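Small Workshop & Hobby Room Forum
Board: Lighting and painting areas
Topic: White panels round the bench or leave it open??

plumbline_pete
Posts: 60
March 11, 2026

Right, quick one as I'm on my break. Box room, north facing, one window. Been repainting old tiles and the odd lampshade in there and I can't judge colour at all after teatime. Looks fine at night, next morning it's mud. Had two lamps clipped on the shelf, both different bulbs I think. Thinking of walling the bench in with white board on three sides to bounce the light about. Worth it? Or just better bulbs. Room is tiny so don't want to feel like I'm in a cupboard.

moorhen
Bulbs first. Cheap, takes two minutes. Get them matching, same make same box, then see if you still need the boards. What colour are the walls?

plumbline_pete
Walls are a sort of mustard. Was like that when we moved in.

moorhen
Well there's your trouble. Mustard walls throw mustard light on everything. Paint the walls!!

tinsnips
Disagree with painting the whole room for the sake of one bench. Boards are less mess and they come out again when you sell up. I did mine in July, three sides, open at the front. Colour is much steadier now. Only thing I'd change is I went for gloss on the first try and it was horrible, glare everywhere, headache in 20 minutes. Took it back to the shop and swapped for matt.

Sort of thing I mean, top and surround all pale:

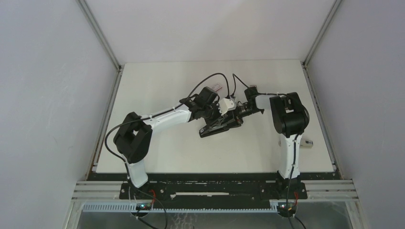 White top, plain panels, metal posts at the back corners.

Leave the sides bare. Soon as you start pinning up lists and colour cards you've got patches of orange bouncing back at you. Mine lasted a week before the hooks went up, had to be strict with myself and take them down agian.

gasket_again
What did the board cost you? Kellent want silly money round here, and thats before they cut it.

tinsnips
Didn't use Kellent. Wallier, trade counter, offcuts bin. Nearly 60 quid all in with the edging. They'll cut it if you ask nicely and it's not Saturday-busy.

moorhen
60 quid is a LOT more than a tub of paint. Just saying.

tinsnips
Plus rollers, plus tape, plus shifting everything out of the room, plus two coats over mustard. Three more like.

moorhen
Fair on the mustard. Still think a light room is nicer to sit in than a box in a dark one. You look up from the work and your eyes have to adjust every time. Gave me sore eyes when I had a white bench against a dark green wall.

ledgerline
Going against everyone, I don't think you want pure white at all. Mid grey. White surround makes everything you paint look darker than it is so you end up going too pale. Did a set of tiles like that, on the kitchen wall they looked washed out. Repainted the lot. Grey since then and no bother.

gasket_again
Grey for judging colour, white for seeing what you're doing. Depends what the job is. For fiddly work I want every bit of light going.

plumbline_pete
Bit of both then? White top, grey behind?

ledgerline
Other way round if anything. Grey sheet laid on the top where the work sits, white sides to fill in the shadows. A big sheet of sugar paper will do, swap it when it's mucky.

copperkettle7
Can I add, whites aren't all the same white. Bought two boards from Xu on different weeks, one came pinkish next to the other. You don't notice till they're side by side and then you can't stop noticing. Buy all of it in one go.

tinsnips
Yes this. Same with paint tins come to that.

moorhen
And same with bulbs, which is where I came in

plumbline_pete
Ok ok. Ordered bulbs, the Susar ones, 7 quid for a pair. Will try them this week with a bit of grey paper down and hold off on boards for now. Wall colour is a discussion for the household, mustard has its fans apparently.

gasket_again
Not here it doesn't.

copperkettle7
I quite like mustard. In a hall. Let us know how the bulbs go, I need some for the landing too.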